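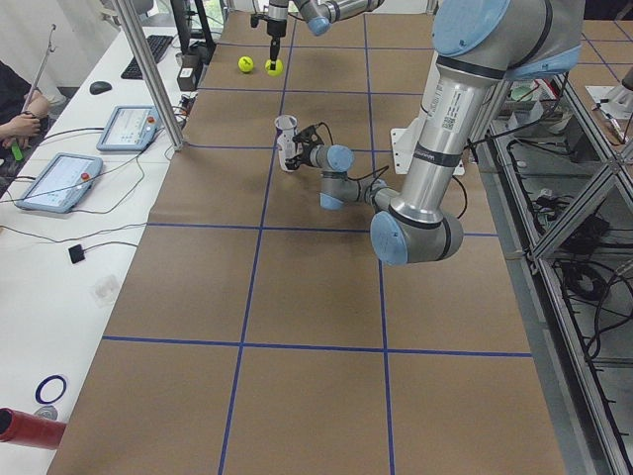 Zahira Tambunan wrote to us that she had stopped drawing keep-out boxes by hand after the first week with Drunero, and that her one remaining complaint was the log viewer, which she found slow to scroll. The log viewer was rewritten for version 5. The keep-out boxes are still there for anyone who wants them.

Drunero 5
Table planning software for two-arm workcells
From Ilmont

Overview

Drunero plans and runs pick-and-place work for two robot arms that share one table. You mark the table off in cells, teach the cells to the software, and give it jobs by cell: pick up the cup in this one, move the ball to that one. Drunero works out which arm should go, what path it should take, and when the other arm has to wait.

The cells can be marked with anything the camera can tell from the table surface. Blue tape on brown kraft paper works well and is easy to replace when the layout changes. A paper cup and a tennis ball are good first objects to set up, as one needs a light grip on an upright wall and the other can be taken from straight above.

The software runs on an ordinary desktop computer next to the cell. Each arm keeps its own controller and its own teach pendant. Drunero sends motion requests to the controllers and reads joint positions back from them.

What is included

Planner. Finds paths for both arms together and checks them against each other, the table, the mounting frame and anything else in the cell model.

Cell Reservation. Before an arm enters a cell, the software reserves that cell and every cell the links pass over on the way. The second arm can't plan through reserved cells until they are released. Release happens link by link as the arm withdraws, so the other arm doesn't have to wait for a full return to the home position.

Table View. Reads one fixed camera and reports which cells are occupied and by what. Objects are matched against a list you build yourself.

Grip Library. Stores opening width, closing force, approach direction and lift height for each object. A grip taught on one arm can be copied to the other if both carry the same gripper.

Log Viewer. Shows each job as a strip of planned and measured motion, with the reservations underneath. Logs can be exported as plain comma-separated text.

Simulator. Runs the same job files with no arms connected.

Changes in version 5

The planner now takes the elbow into account when it ranks paths. Earlier versions chose the shortest path for the gripper, and on long reaches the elbow could end up low over cells the other arm needed. You can set a minimum elbow height for the whole table or for single rows.

Cells may be rectangles of different sizes. In version 4 every cell had to match.

Objects that sit close together in the same cell are reported as separate items. The planner picks an approach that leaves clearance for the fingers, and if it can't find one it reports the item as blocked and goes on to the next job.

A job can be handed from one arm to the other through a transfer cell. Name the cell in the job file and the software handles the order.

The log viewer opens long files without loading them whole.

The old "Strict Order" setting has been removed. Job files that contain it will still load, and the line is ignored with a warning.

Setting up a table

Mount the camera where it can view the full grid and won't be bumped. A view from the side is acceptable if it is high enough to see the far row over a raised arm. Very flat angles make the far cells narrow in the picture and the reported positions less accurate.

Run the grid finder with the arms parked clear of the table. It looks for straight lines in the color you choose and proposes a grid. Check the corners on screen and drag any that are off. Wrinkled paper is fine as long as the lines stay straight to the eye.

Touch off each arm at three grid corners using the teach pendant. The software compares the three readings and refuses the calibration if they disagree by more than the limit in the settings file.

Enter the fixed structure. Frames, posts, shelving and mounting plates can be imported from a drawing or entered as boxes. Include cables that hang near the arms. A box somewhat larger than the cable is enough.

Teach one object, run it in the simulator, then run it on the table at reduced speed with a hand near the stop button.

Most of the support requests we get in the first month are about calibration after the paper has been changed. If new tape is laid over the same outline, run the grid finder again. The arm touch-off can be kept unless the table or an arm base has moved.

Job files

Jobs are written in a short text format. Each line has a verb, an object and a cell, with options after that. Anjani Sopacua keeps a set of sample files on the support page, including one that sorts balls and cups into separate rows and one that fills a row from the far end toward the near end.

Cells are named by column letter and row number. You can also give a cell a name of its own, and the name can be used anywhere the letter and number can.

If a job can't be completed, the arm stops above the table, the reservation is released once the links are clear, and the file continues or halts according to the setting on that line. The default is to halt.

Safety

Drunero is not a safety device. Emergency stops, speed limits and protective fields must be handled by the robot controllers and by the equipment around the cell. Cell Reservation reduces waiting and prevents planned collisions between the arms. It does not detect people.

After an emergency stop, both arms are treated as being in an unknown state. The software will ask for confirmation on screen before it plans again, even if only one arm was stopped.

Specifications

Arms: 2, six-axis, each on its own controller
Cameras: 1 fixed color camera
Grippers: two-finger electric, one per arm
Largest grid: 368 cells
Stored grips: 207 in the standard library, more with the Extended license
Network: wired, one port per controller
Remote panel: optional, through Drorgate

Drorgate is sold separately. It shows the table state and job progress in a web browser on the same network. It can pause a job file but can't start one or move an arm.

Licensing

One license covers one table with both arms and one simulator seat. The simulator seat may be installed on a different computer. Licenses are permanent and include updates for 2 years. After that the software keeps running at the last version installed.

Teaching labs can ask for the classroom license, which adds 5 simulator seats. Contact Syahrul Menon in sales.

Owners of version 4 receive version 5 at no charge if their update period was open on September 16, 2019. Grids, grips and job files from version 4 are converted when first opened, and the originals are left in place.

Known issues

The grid finder may treat a straight cable lying along the table as a tape line. Move the cable or delete the line on screen.

Clear plastic items are often missed by Table View. Enter them by hand in the object list with a fixed cell.

On some displays the row labels overlap when the window is made very narrow. A fix is planned for the next update.

Support

Send the exported log and the cell model with your request. Baldur Dalsgaard and Sulastri Chin answer planner and calibration questions on working days. For problems with a controller or a pendant, contact the arm supplier first.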